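Is the Planley arm kit any good for taking apart old PCs?
Asked by Hui-mei Hsiao, 8/9/21

We refurbish donated desktops and I'd love to hand off some of the boring parts, like pulling cards and unplugging cables. Has anyone tried the Planley kit on real computers? Is the gripper small enough to get inside a case?

2 answers

Bülent Yurt
Yes! We've had ours since May and I still grin when I start it up. The gripper gets down into a regular tower just fine as long as you lay the case on its side with the panel off. Expansion cards are the easy part. Cables are harder, especially the thin SATA ones that lie across each other (I still do most of those by hand, but it's getting better).

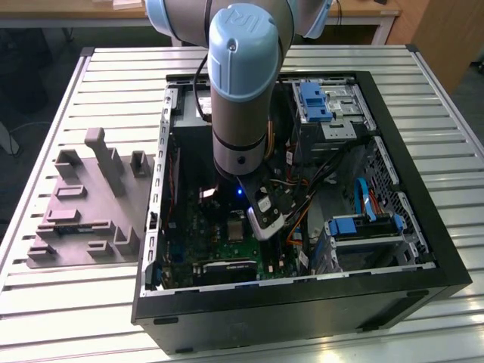

Photo: Simone Aguiar / Wendar workshop

Get a slotted aluminum table if you can. You can bolt anything anywhere, and we 3D-printed a fixture plate to go next to the tower, which took 9 hours and was worth every minute. Teaching a new position is quick, you just push the arm where you want it and save. My one gripe is the manual. The section on grip force is two pages long and skips the part I needed, so start low and work up. I paid 2193 for the arm and gripper together, table not included. So happy with it!

Cleiton Camargo
never used planley but the Goletti one is 1357 and looks pretty much the same?? check the reach before you buy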